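Giving Up the Second Car

We sold the Vellerard in December, after it sat in the driveway for most of two years. Insurance alone was costing us almost $200 a month.
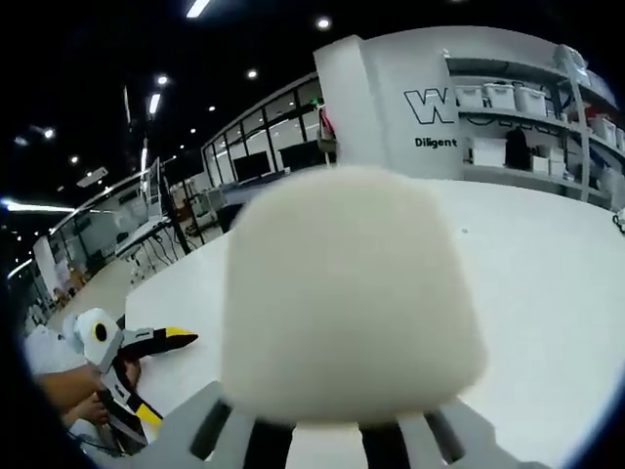

I expected to miss it more. My commute is 3 miles and the bus stops at the end of our street. Groceries are the hard part, and we now do one big trip a week.

The repair shop had quoted us $730 for the brakes, so the timing was easy.
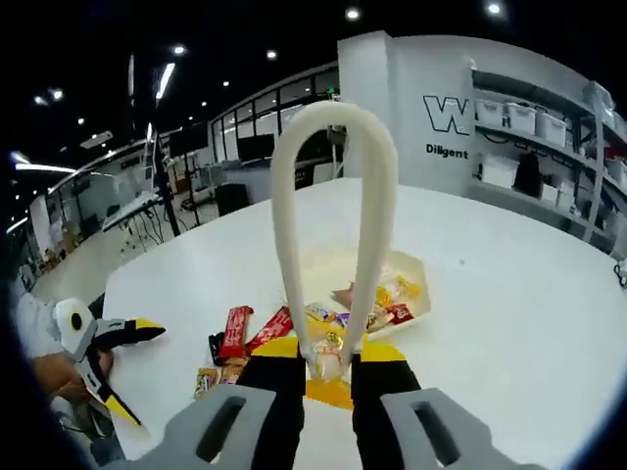

What we do with the money

Most of it goes into savings. Some went toward a used bike, a Lindari with a rear rack. The tires need replacing and I still haven't picked a lock.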